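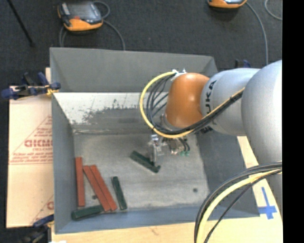 Attachment 1: bin cell, KUKA arm with narrow-finger gripper, red and green blocks.

Ticket: Picks dropping on slanted blocks, bin cell 2
Site: Trorevbridge
Opened by: Mwende Mollel
Status: Open, waiting on parts

Comparing the Calby gripper with the Leite on the same blocks and the same bin. Calby failed 11 of 38 picks. Leite failed 3 of 38.

Most of the Calby failures are on blocks lying side by side. The finger lands on top of the neighbour and the arm stops on force limit. Single blocks in the clear are fine.

Tried so far:
Dropped approach speed to half. No change.
Re-taught the tool centre point. Offset was out 2 mm, now corrected. Two fewer failures on a short rerun.
Checked the air hoses at the fittings. No leaks.
Re-routed the wrist cables with more slack. No change in grip, but the cable loop now swings wide at full wrist rotation. Keep an eye on it near the bin wall.

Next: fit the thinner Fultano fingertips and repeat the full set. Bin stays clamped where it is until then.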